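3.4 Workspace rules and acceptance checks

All recording at the Brekwood site followed a written rule set, drawn up in August after the pilot runs with the Ciltine controller. The rules cover the table, the floor behind it and the order in which objects are set out. They apply equally to the coffee task and to the sorting tasks of Section 3.2.

Before each session the operator checks that warning labels on fixed equipment are still legible and that glassware stands upright within reach of the arm assigned to it. Capsules are hung on the stand before the arms are enabled - no one reaches over the table after that point. Cables on the floor must stay clear of the operator's walking path, though they may cross the area behind the table. Chairs are kept on the far side.

Wrist views are accepted at any tilt, provided both fingers are visible in the opening image. The fixed view must show the machine, the cup and the base of each arm. Speed near glass is capped at 109 mm/s, and 700 mm/s elsewhere.

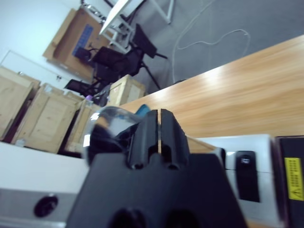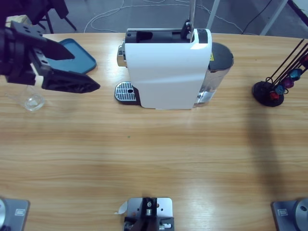

Figure 2. Views used for the checks in this section: wrist (first) and fixed (second).

3.5 Rejected episodes

Of the 1305 episodes recorded under these rules, around 2 per cent were rejected. Most failed on cup position. The Đàm labelling tool marks such episodes but does not delete them, and the Zolar split keeps them in a separate folder so that later users can apply a looser limit.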